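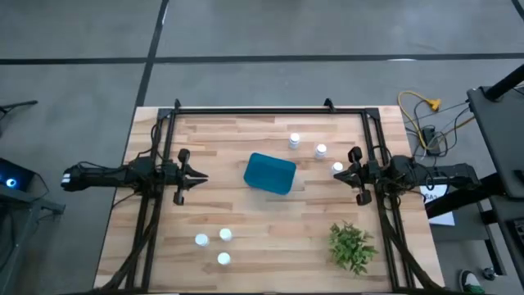
I'm trying to get my bench top back in shape and could use some advice from people who know wood better than I do. It's a light butcher-block style top, the kind with tan and pale orange strips, and over the winter it started feeling rough in spots. I keep small stuff on it all day long, like the teal-blue container near the middle and those little white cylinders, and I'm tired of lifting everything off to wipe up. There's also a black metal frame sitting on the wood and I'd love to leave it where it is if I can. Do I have to sand the whole thing, or can I just oil the bad spots? I have half a can of Lamon oil from another project. The room has a concrete floor and gets pretty chilly until March, if that matters.

Hường Lã
Take the frame off, sorry! I tried going around a vise once and you could see the line for years. Sand with the grain, start at 120 and finish at 200 or so, vacuum, then wipe on a thin coat of oil. Thin! Let it soak in, buff off whatever is left, and wait overnight before coat number two. I did mine on a Tuesday and had everything back on it by the weekend. Chilly is okay – it just dries slower. And lay your oily rags out flat outside to dry, don't ball them up in the trash, they can catch fire.

Urmas Lukoševičius
Never used Lamon. I have Šimek wax on mine, 6 years now, works fine. Fake plants can stay dusty, wood can't lol

Nulik
Check the can first. If the oil has skinned over or gone thick, toss it and buy fresh. Mine stayed sticky for 11 days.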